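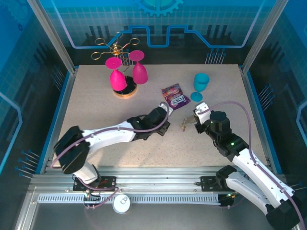

Pale speckled table with a snack packet

Salt tablets and blood pressure, do they cancel out?

Posted in Heart & Circulation

I take a low dose water pill for blood pressure, and my top number has been sitting at 132 most mornings. In October I started walking the Manzano loop with a group, and by the second hour my calves cramp badly. Someone in the group gave me Follness salt tablets and they seemed to help. My doctor told me last year to stay under 2,000 mg of sodium a day. Do the tablets count toward that, or do you sweat it back out? I also eat a bag of chips at the halfway point, if that matters.

plomardwalker

They count. Sodium is sodium whether it comes from a tablet, a bag of chips or a can of soup. You do lose some in sweat, but how much varies a lot from one person to the next, and you can't tell by how wet your shirt is. Read the serving size on the tablet label, because the amount listed may be for 2 tablets and not one.

The bigger thing is the water pill. Some of them lower potassium and magnesium, and low levels of either can go along with cramps. Salt won't fix that. Call the office and ask if you need a blood test before you take more of anything. Don't stop the pill on your own, and don't start a potassium supplement without asking, as some blood pressure drugs already raise it.

Until you hear back I would leave the tablets at home, take the shorter route and stop if your legs start up. If you get dizzy or your heart feels off, get seen the same day.

didley50

I'm over 50 and pickle juice works for me. Never checked what it does to my pressure though. Stretch your calves before bed too.

tworingroad

Pickle juice is also mostly salt, so same issue as above. Ask the pharmacist, mine in Didley looked up my pills while I waited and it was free.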